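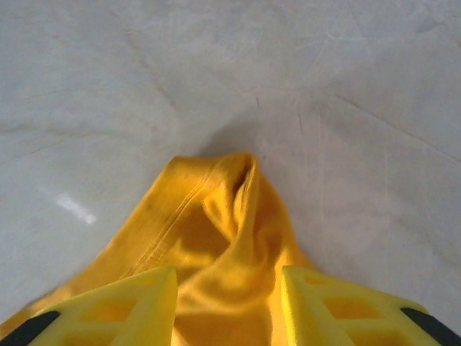

FOR IMMEDIATE RELEASE

Folding a T-shirt is the least glamorous thing I do all week, and I've now built a business around it, so hello! I'm Rocío Ñahui, I run Irinero, and in February we're opening our first public folding room, with a drop-in table, a class schedule and a wash-and-fold counter under one roof. I've been a laundry person since I was tall enough to reach the lid of the machine. The trick I show everybody first is to find a hem before you do anything else. On golden-yellow cloth like this you can follow the two lines of stitching with your eye even when the rest has been bunched up into a peak, and once you have the hem you know which way is down and you can start pulling things straight.

We've been folding out of a back room for a good while, mostly for families on our street and for a couple of guesthouses that send their towels over. People kept hanging around to watch (and to ask why their own shirts come out of the drawer looking like a used napkin), and after enough of those conversations my partner in the business, Irina Roman, said we should put in a second table and charge for the advice. The name is her fault too. I wanted something with the word "basket" in it and lost.

The new place takes up the ground floor of the old Grutberg shoe store. It has 500 square feet for classes and folding, plus the counter at the front where you drop off and pick up. Behrouz Rahimi did the fitting out, and he put up with a lot of changes of mind from me about shelf height. The shelves are low. You can reach every one of them without a step stool, and there's a deep bottom one for comforters, which are a misery to store anywhere else.
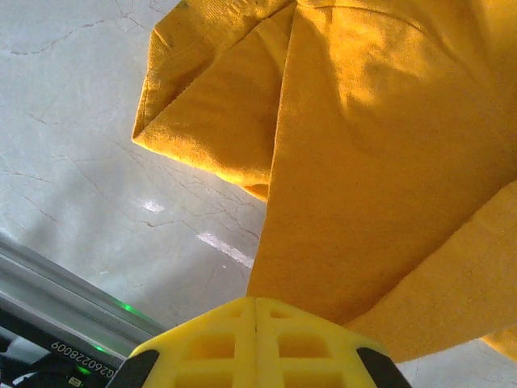
T-shirts get their own class, and it's the one I'd send you to if you only ever come to one. Knits are tricky in a way that dress shirts aren't, because they stretch while you're handling them and the two sides stop matching. I like to practice with a mustard-yellow one on a pale surface, where a flap that has flopped over to the left shows up right away and so does a hem that's turned over on itself. Strong sun across the cloth helps as well, it picks out every crease. What I want you to do is stop when you see that crease down the middle, open the whole thing out again, smooth it from the collar to the bottom with flat hands, and only then bring the sleeves in. It feels slow the first couple of times! By the end of an evening most people are doing it while talking about something else entirely.

My sleeves-in method goes like this. Shirt face down, collar away from you. Fold one side to the center, lay the sleeve back along itself, do the other side to match, then bring the hem up to just short of the collar and fold once more. If you keep your shirts standing up in a drawer, fold one extra time. If you stack them on a shelf, don't bother, the extra fold only makes the pile lean.

Signe Østergaard is teaching the bedding classes. She spent years in hotel laundry and she can get a fitted sheet into a flat rectangle in the time it takes me to find the second corner. I asked her for something to put in this announcement and she gave me this: "A fitted sheet is four pockets. Put your hands in two of them and the rest gets much easier. I'd also like people to stop rolling them into a ball, please."

Malachy Hegarty is on the front counter, and he's the one to ask about pickup times, stains, and whether we'll take your dog's blanket. (We will, but in its own bag.)

Let me say a bit about how we sort, as I get asked about it constantly. Darks wait in the basket while the brights are being folded, and they don't share the table. I fold one color family, clear it off, and then start the next. 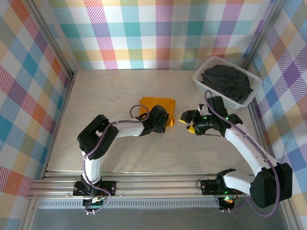

It keeps me from ending up with one mixed mountain where the charcoal sweatshirt you need is always at the bottom. A rough square is plenty good for most things, by the way. I see people get upset over edges that don't line up perfectly on a dish towel or a gym shirt, and I promise you the drawer doesn't mind. Save the fussing for linen napkins and anything you're giving as a gift.

Some numbers for those of you who write these things up. We folded 4000 pieces in our last full year in the back room, and 3000 of those were towels, which tells you plenty about guesthouses. A single class costs $39 and includes a printed card with the folds on it and a cup of coffee or tea. Bring five items of your own laundry, clean please, and at least one thing that drives you crazy. The drop-in table is free in the mornings from nine until noon, and there's always one of us nearby if you get stuck on a sleeve.

Udier, the bakery next door, is doing the pastries for opening morning, and the Halvorsen parking lot behind the building will be open to our visitors until two in the afternoon. Come in through the side door if you're carrying a full basket, as it's wider and there's no step.

Reporters and photographers are welcome at opening morning and at any class, just let Malachy know ahead so we can save you a spot at the table. Interviews with me, Irina or Signe can be set up through him as well. I'm easiest to catch after four, when the last bags have gone out.

Media contact: Malachy Hegarty, front counter, Irinero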